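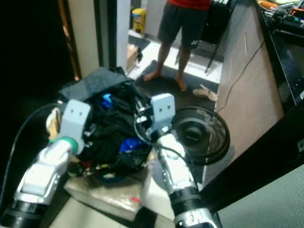 Progress Report No. 5, page 1

Last updated: 22 January 2020

To the Drirkance small grants desk, regarding the laundry robot at the Ornwood shared workshop

You asked for a report every quarter, in plain language, with the spending at the top. Of the 3402 dollars awarded, 749 remain. Most of the rest is now arms. A smaller part is cable, which we buy the way other households buy milk.

Since the December report the build has moved from the bench to the laundry heap. Both arms are mounted on the Trivulico base and both can reach the pile, which sits on a flattened cardboard box. We budgeted for a proper work surface and may still buy one, but the cardboard has been with the project longer than either arm and has never needed a firmware update.

The pale gray finger plates are the current design. Each has two small holes near the top edge, which are for screws we later decided against. They also give each plate a face. Several people at the workshop have remarked on this, and I am recording it under community engagement, a heading your form requires and that I have otherwise left thin.

Now to the clothes. The application promised sorting by color. The pile we work with is mostly black and dark navy, with some bright blue in the middle and a royal blue patch lower down, and it has taught us a great deal about our optimism. The software is sure about bright blue. On black against navy it does about as well as I do at six in the morning. In the last full run we logged 300 grasp attempts. The gripper came away with a single garment often enough to be encouraging and with two garments often enough that we have stopped calling it a fault and started calling it a batch mode.

Cable routing is still bad. A thin black cable loops from the right arm across the clothes, which to the software looks very much like a drawstring. One long session in December was spent picking up our own wiring with great care. Clips are on order from Wike. They were also on order in the last report.

The top of the cabinet was to be cleared of electronics by the end of the quarter. That milestone is carried forward. I can say that everything up there is needed, and that I would have trouble proving it.

Changes to the plan you approved:

Folding is moved to the next phase. The arms can press down on a garment and drag it, and the result is flatter than before, but I would not put it in a drawer.

The sock module is dropped. We had set aside money for it and would like to spend that on a second set of finger plates with a softer face. Please let me know if this needs a form.

Sorting stays in, with the categories cut to "blue" and "everything else." I realize this is a smaller ambition than the one on page two of the application. It also describes my own system, and I have been doing laundry for years.

For the coming quarter we plan to fit the clips, repeat the grasp runs with the cables out of the way, and try a lighter mix of clothes so that the color numbers mean something. Receipts are in the shared folder, in date order up to the point where I lost patience. The missing one is for connectors and I am still looking for it.

We use cookies to improve your visit to the Ornwood workshop pages. By continuing to browse you accept our cookie policy.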